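Progress Report: Household Chore Automation Study
Work package 2, table and counter tasks
Submitted to: Marisol Salazar, Program Office, Msimang
Prepared by: Philomena Ó Briain, Canard
16 July 2024

Summary

The study asks which routine chores in a home or small shop can be handed to a machine now, without a person standing by. Work package 2 covers chores done at a table or counter: clearing, wiping, sorting cutlery, folding small cloths, and putting away cords. Collection of hand-guided demonstrations is complete for clearing and wiping. Sorting is partly complete. Folding and cord handling are behind plan for the reasons set out below. Spending is within the approved budget, and no additional funds are requested in this report.

Work completed

The demonstration protocol was revised in March. Operators now begin each run with the jaws open and the work surface in view, and they end it the same way. Runs recorded under the old protocol were reviewed, and those with an unclear start were removed from the training set.

The clearing controller was trained on the revised set and installed on the arm at the Plisusstead site. It picks up cups, bowls, and closed containers reliably when they stand apart. Performance drops when items touch each other. The usual failure is a grasp that closes on two rims at once; the arm then lifts both, and one falls. A check on jaw width before lifting has been added and catches most of these cases, at the cost of a slower cycle.

Wiping works on flat, unobstructed surfaces. The controller covers the surface evenly but has no reliable measure of whether the surface is clean. It will pass over a dried spill at the same pressure as the rest of the table and report the task as finished. We do not regard wiping as ready for unattended use.

Sorting cutlery depends mainly on how the pieces are presented. Separated pieces are handled well. A mixed pile is not, and teaspoons nested in larger spoons are missed in most runs.

The Plorken scheduling software was connected to the arm during this period. It queues chores and logs their outcomes. It accepts the controller's own report of success, so the logs overstate results for wiping. An independent check is being written.

Shop-floor trial

A 12-day trial was held in the packing area at Plisusstead. The arm cleared returned containers from a counter between staff shifts. Staff intervened on 3 of those days, in each case to free a container wedged against the back wall. The site has asked to keep the arm for this single task. Staff did not find it useful for general tidying, as the time spent arranging items for the arm was close to the time needed to clear them by hand.

Cord handling

Cords remain the hardest item in the work package. A cord has no fixed shape, and its position after a grasp depends on where it was held and what the far end is attached to. Demonstrations collected with the hand-held gripper give usable data on the approach and the pinch, but much less on the drag that follows. The controller tends to choose the nearest visible stretch of cord, even where a grasp closer to a junction would give better control.
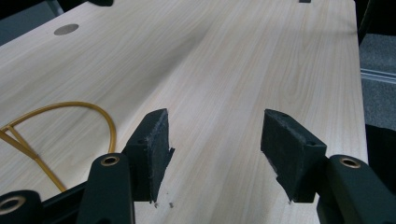 Contact surfaces on the gripper are under review alongside the controller. A soft facing protects the work surface and conforms to small objects, so the review covers grip on thin items as well as wear. The dark, felt-like pads on both fingertips are fraying at their edges, and specks of debris lie on the wood near the tips. We have not established whether the specks come from the pads. The yellow-orange cable on the left side of the table shows the kind of layout that causes difficulty: a broad arc leading back behind the left finger, with a straight strand branching off at a Y-shaped junction. Planning a grasp here requires the controller to follow the cable past the point where the finger hides it.

Next period

Two replacement pad materials will be compared, using the same set of cord and cloth tasks for each. Folding demonstrations will resume once a material has been chosen, so that the set is not split across different contact surfaces. The independent check for wiping will be installed at Plisusstead before any further unattended runs.

Risks

The main schedule risk is the dependence of folding on the pad decision. If the comparison is inconclusive, we propose to proceed with the current material and record pad condition with every run. A second risk is operator availability at Canard, where the same staff collect demonstrations and maintain the arm.

Approval is requested to move folding into the next reporting period. The remaining milestones are unchanged.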